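Monday, December 19, 2022

Fitted sheets again. I said I'd leave it until after Christmas and then the Bratden elastic turned up first thing, a whole 50 metre roll of it, so of course I had to have a go.

Where we'd got to: the corner on the last pattern was too shallow. It went on beautifully, everybody admired it, and then the far corner crept up in the night and pinged off. Aliki says I was too mean with the tuck-under and she's right (I cut it the way I'd cut a tablecloth, all for looks). So the new one gets a deeper skirt and the elastic runs all the way round instead of only across the corners. More elastic, more swearing at the machine.

Washed the Tumeletti cotton before cutting this time. It started at 2,075 mm along the selvedge and came out of the tumble dryer 25 mm shorter, and that's after just the one wash! Across the width I couldn't find any change worth writing down. I'd like to wash the same piece again tomorrow and see if there's more to come, as I have a nasty feeling the first wash is only the opening offer. Whoever is cutting next, please wash first. Christos, I mean you.

Grain: the piece was off, and badly. Tore it across to get a true end and lost a wedge off one side. Pulled it on the bias with Christos on the other corner, both of us leaning back like a tug of war, and it came most of the way square. Pressed it with the Nistor iron on full steam, which spat brown water on the first pass. Luckily that landed on the waste strip. It needs descaling and I've put a note on it.

Corners: marked the squares with chalk, cut them out, sewed them as French seams. I did 2 before I noticed I'd got wrong sides together on one and right sides together on the other, so I unpicked one and had a biscuit. French seams are a faff on this weight but the overlocked ones on the old sheet felt scratchy on the inside and I don't want to go back to that. A slightly longer stitch helped as well, the short one was puckering along the selvedge side.

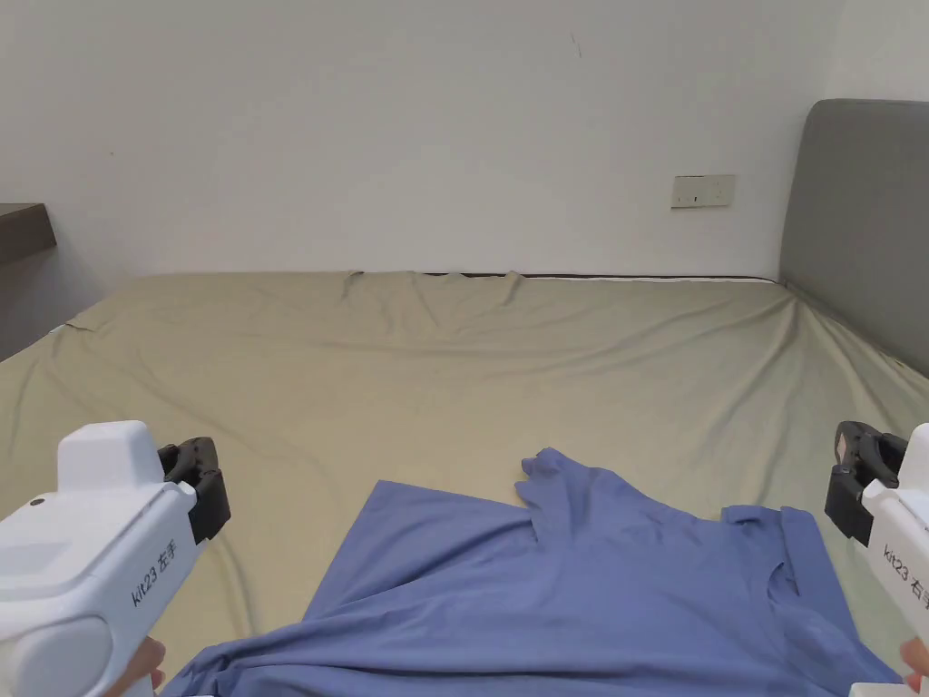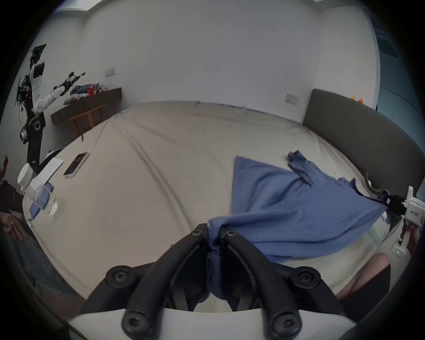
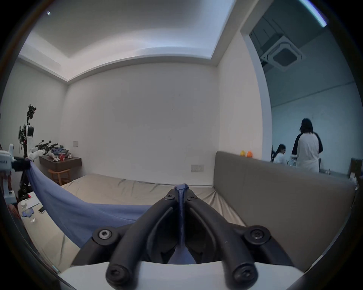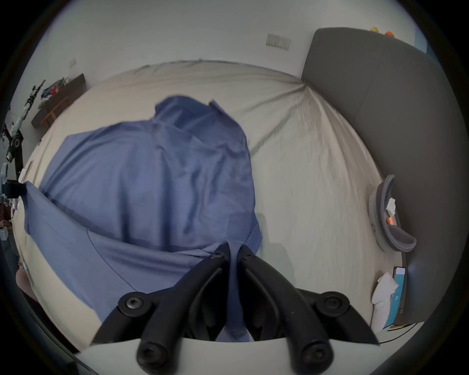
Bed with the pale fitted sheet on, blue cloth on top of it in all four.

Elastic: tried it two ways on scraps. In a casing it gathers nicely but bunches up at one end as soon as you stretch it, and feeding it all the way round a double with a safety pin is nobody's idea of an afternoon. Zigzagged straight on and turned over once, it sits flatter and stays where it's put. The trick is to quarter the elastic and quarter the hem and match the pins, then stretch evenly between them. I didn't do that on the first scrap and had a lovely ruffle at one end and nothing at all at the other. Scrap is in the box marked "no".

The Bratden stuff is firmer than what we had before. I overstretched a bit to see, left it pinned to the board over lunch, and it came back a touch longer than it went on. The old white elastic did worse on the same board. I still want to know what a hot wash does to it, that's usually what kills elastic.

Creases: Aliki thinks ironing a fitted sheet is madness and you should put it on slightly damp and let the bed do the work. I said that's how you get a musty mattress. We didn't settle it. I do think folding it straight out of the dryer matters more than the iron, though – the piece I left balled up over the weekend has creases I could hardly press out, and the one I shook and folded is fine.

To do:
Second wash on the Tumeletti piece, measure along the same selvedge.
Finish the other corners, right way round.
Hot wash a length of the elastic in a sock.
Descale the Nistor.
Ring Erstead about the wider cotton. They said February last time, but it's worth asking.
Find my good chalk. The blue one doesn't brush out of this cloth, so use the white until I've found it.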